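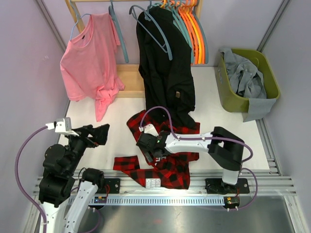 The Wekik cell with a clothes rack, a basket and a plaid shirt on the work surface.

Wekik is a two-armed robot cell for handling clothes, built in the shared workshop Kokodside in Strickland. The construction was started in July by Bukola Fashola and Nermin Duman, who are both members of the workshop.

Construction

The cell is an enclosure with a white work surface. Its two arms have white links and black joints, and they stand behind an aluminum rail at the front. Each arm carries a gripper and, on a white bracket, a camera. Purple cables connect the brackets with the lower part of the cell, where two small electronic boards are placed. The builders spent 900 dollars on the parts, without the arms. The metal for the corner posts came from a closed shop in Raston.

Use

The cell is used for tasks with hangers, shirts and a plastic basket. A small wooden rack stands at the back of the surface. One training session has 30 attempts, and after each attempt the clothes are put in a new position by hand. Soft fabric is considered the most difficult material, and large shirts often need both arms.

History

The first version had only one arm and could not hold a sleeve open. The second arm was added on 5 September 2022. Until then the workshop log listed 183 attempts. The log is kept on paper by Duman.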